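3.2 Floor items in the living area
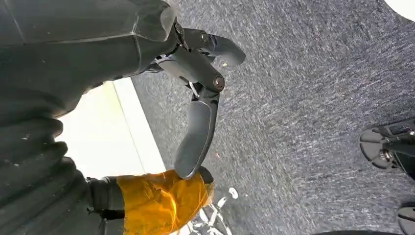

The second round of sorting dealt with whatever had ended up on the floor. In the first round, participants cleared tables and shelves, and most of them followed the written order we gave them. On the floor they did not. Kerr and Yakubu coded the sessions separately and then met on a Wednesday to settle the cases where their codes differed. There were 47 of these, nearly all of them soft or crumpled items.

Hard objects such as cups, books and toys were given a category quickly. Thin, creased items took longer. Participants often picked one up, turned it over and put it down again before choosing between "trash," "laundry" and "keep." Color did not seem to help them. Shiny material was sometimes taken for packaging when it was fabric – and the reverse happened too, mostly with bags (Fig. 3).

Fig. 3. Crumpled yellow-orange item, coded "soft, unclear" (fabric or plastic bag). Carpeted area.

We kept "soft, unclear" as its own code and did not force these items into one of the other groups. Rennie had argued for this after the pilot in April, where 10 items were moved between groups more than once. The Paleck list, which we used as a starting point, has no such group and places all bags under "containers." For a bag that is folded on a shelf this works well enough. For one lying crushed on a carpet, our participants rarely used the word.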